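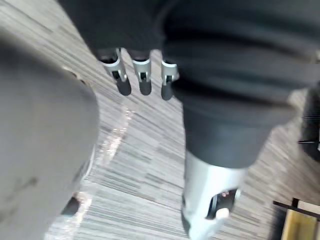

I write fiction before breakfast, badly, in a dressing gown. Every November for the past few years I've tried to get a whole draft down in thirty days, and every November I've learned something rude about myself. My blog readers know this already because I moan to them about it all month long. My first attempts were the dreamy sort, where you wait for a mood to arrive and then describe the weather for three pages. I could fill a morning with a single description of nothing much and never get round to who was in it (I still have that chapter, it's called Curtains, and there isn't a single person in it). So last year I decided to do the thing properly, with a plan, a word target and a daily post to keep me straight.

The plan lasted until the second day.

My novel was set in a made-up harbour town called Skalunport, where the ferries have stopped running and everyone is being strangely calm about it. I had a hero, Sebastian, who was supposed to be a harbour pilot with a guilty secret. I had a map, drawn on the back of a gas bill. What I hadn't got was the secret. I'd written "SECRET HERE" in capitals in chapter four and trusted that I'd have thought of one by the time I got there. Reader, I got there on a Tuesday morning with a cold cup of tea and nothing in my head whatsoever.

My target was 800 words a day, which is well short of what the keen ones do, but I have a job and a dog and I like to sleep. On a good morning I can manage that before the toast pops up. On a bad one I'll write a sentence, delete it, go and look at the bins, come back and write the same sentence again. And then there's the blogging on top! I'd promised a post every day about how it was going, and by the end of the first week the posts were longer than the chapters. I wrote a very lively one about choosing character names. It took two hours. Sebastian spent all that time standing on a quay with his mouth open.

The comments saved me, though. I'd joined a loose little group of bloggers from all over the place, each of us doing our own daft project, and the deal was that you'd visit 13 other blogs a week and leave something more useful than "nice post". I grumbled at first. Reading other people's work felt like one more job on the pile. But I found I was picking things up without trying. A woman writing ghost stories about caravans put all her boring bits into dialogue, and they stopped being boring. A retired postman was doing a family history one envelope at a time, and he never explained anything twice. I pinched both ideas by the weekend.

It was also in the comments that somebody asked me what a florkel was. I'd put the word in a post by mistake, as a placeholder. Florkel is what I type when I can't think of a noun and don't want to stop, so you get things like "he picked up the florkel and ran". I explained this, feeling a bit silly, and back came a whole string of guesses. A kind of whistle. A fish knife. A cake you only eat at funerals. I liked the cake so much that I put it in the book, and then of course I needed a funeral to serve it at, and once I had a funeral I had a body, and there at last was the guilty secret I'd been missing since chapter four.

I'm not saying you should let strangers write your plot. Some of the other suggestions were dreadful (one person wanted Sebastian to be a seal). But I do think I'd been treating the blog as a place to report back to, like handing in homework, when the interesting part was all going on underneath.

I do most of the typing at the library in Mulby now, at the table by the radiator. At home there's too much to tidy. I leave my phone in my coat, I take one biscuit, and I read the last paragraph from the day before but no further back, or I'll start fiddling with commas and that's the morning gone. If I get stuck I write the next bit that I fancy writing and leave a gap. The draft I finished with had 64 gaps in it. Some were only a word wide and one was the whole of the wedding.

I've spent the spring and summer filling them in. The wedding took three goes and I'm still not happy with the vicar. The funeral cake has raisins now. And I've signed up for another November, with a new notebook, a fresh gas bill for the map and only the foggiest notion of what it's going to be about. There might be a lighthouse. If you're thinking of joining in, come and find me in the comments and tell me what you're working on, and I'll swap you a florkel for it.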